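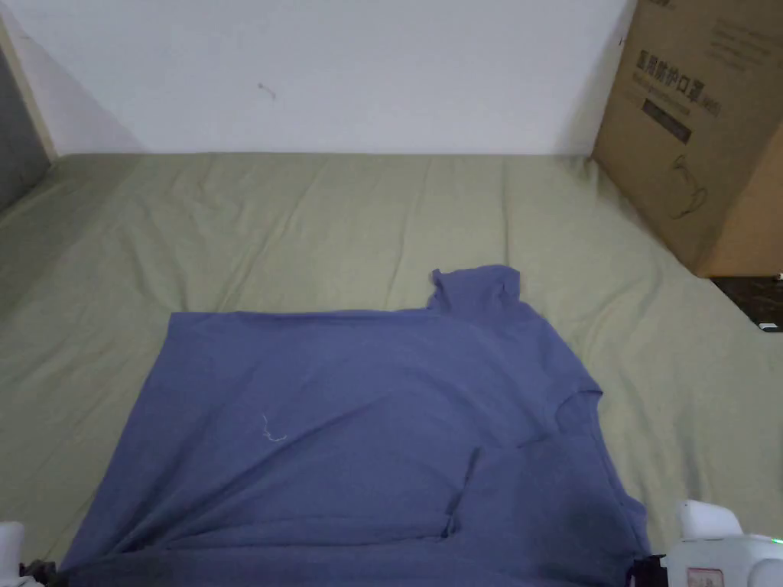

A blue T-shirt on the bed, loose thread and all.

Beatriz Frade wants me to believe I have been folding T-shirts wrong for my whole adult life. Her course, Fondo, costs nothing for the first lesson and a fair bit after that, and it has 2774 paying members who post their drawers to one another. I signed up in August with a bad attitude and one blue shirt.

The Fondo rule is that you fold on the bed. Tables are too narrow, Frade says, and floors are for people with young knees. You smooth the shirt from the collar down, bring one side over, then the other, and end with a packet that stands up by itself. She does it in 9 seconds.
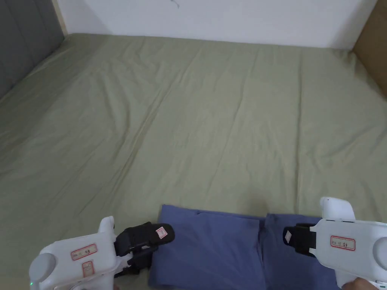
Folded, on a sage-green sheet.

I don't do it in 9 seconds. My bigger complaint is the bed. A fitted sheet has wrinkles of its own, a mattress gives when you lean on it, and cotton knit will take any excuse to ripple. Frade's answer is to pull the sheet tighter – which means making the bed before you can start on the laundry. 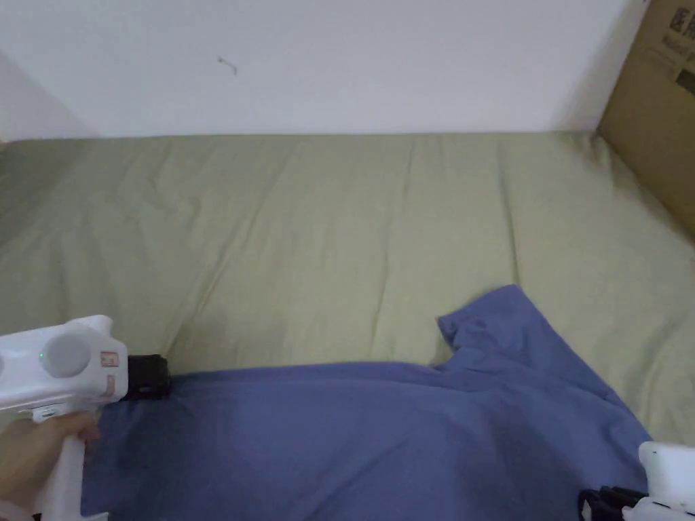
Flat, or mostly flat.

Qistina Majimbun ran the Soltani laundry for years and has put away more shirts than the whole membership of Fondo. She watched the first lesson with me and laughed at the part about collars. "If it fits in the drawer, it's folded," she said. She does agree about lining up the front and back layers before you touch the sides. Skip that and the crease wanders, whatever system you paid for.

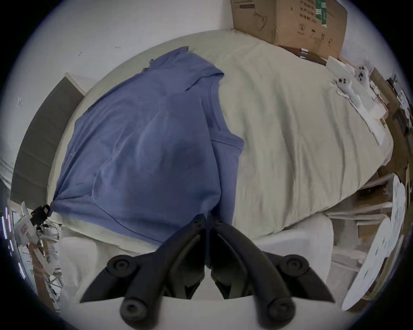 HOME & LAUNDRY

So is any of it worth having? The first lesson, yes. The standing packets do let you see what you own, and I found two shirts I had given up for lost. The later lessons are mostly about buying Clondell drawer dividers, and I kept my money. My shirts stand up for a day or so, then lean, then lie down.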